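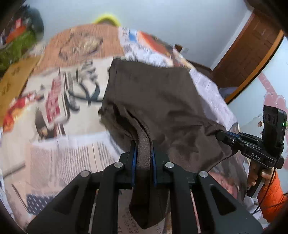

Brown piece on the collage-print cloth. Upper part flat, middle bunched into deep creases.

March 17, 2022

Folding and flat storage, continued. Worked on the brown garment from the Galindo lot, which has to go to Wandport with the rest in May.

The left edge is the one to work from. It has a visible seam line and it lies nearly straight, so I used it as the reference and squared everything else to it. The upper edge is fairly straight too, but I don't trust it as much. I can't count on it to hold the line and it shifts as soon as the other side is lifted.

The middle is the problem. Once it gets gathered, the folds go deep and the layer underneath comes out on the left side of them. That underlayer has an olive look in shadow. Under the desk lamp it read closer to the rest of the piece, so I have left the color on the record card as brown and put a question mark after it. Needs checking in daylight before the card goes in the box.

Wrinkles run out across the right part toward the far corner. Pulling on the corner alone makes them longer. What helped was putting the corner down, smoothing from the seam side with a flat hand, and taking the corner up again last. Did this three times to be sure. The third time I skipped the smoothing and the wrinkles came back along the same lines.

Fold order that I ended up with:

Seam side flat, squared to the table edge.
Right side over, stopping short of the seam.
Bottom up to the middle, with a roll of tissue in the bend.
Turn the whole thing over on a board, never by hand.

The loose end at the bottom does not want to stay in. It makes a blunt point and slides out at step three. For now it gets tucked back by itself before the bottom comes up. If it still slides I will baste it down with a few long stitches in a light thread, easy to see and easy to take out.

Tissue: the Plustska sheets are fine for the rolls but too stiff for lining. They hold their own creases and press them into the cloth. Used up the soft sheets from the old pack for the lining. There are 135 left, which will do for this lot and not for the next one.

Boxes: Wastel sent the long size, 900 mm inside, depth 300 mm. The brown piece goes in with one fold across if it is laid at the bottom. I would still give it a box to itself. The lid closes on two pieces but the bend in the lower one gets flattened, and then the tissue roll is doing nothing.

Cover – the collage print is a nuisance for this. It is good to work on, no complaints about grip, and the brown shows up well enough against it. But with all the newspaper-type images and lettering underneath, I kept losing the small pins and two bits of basting thread. Found the thread later stuck to my cuff. I would like a plain pale cover for the record shots and for anything with loose ends. The print can stay on for folding practice.

Pressing: not done. I steamed a corner of scrap at low setting and it relaxed, but the scrap is a different weight and I don't want to go by that. Leave the creases in until the piece has rested flat overnight – some of them may drop out by themselves.

Left to do on this one:

Color check in daylight, fix the card.
Look again at the creases in the morning.
Decide on basting the loose end.
Write the box label, with the fold order on the inside of the lid so that Wandport can put it back the same way.
Order soft tissue.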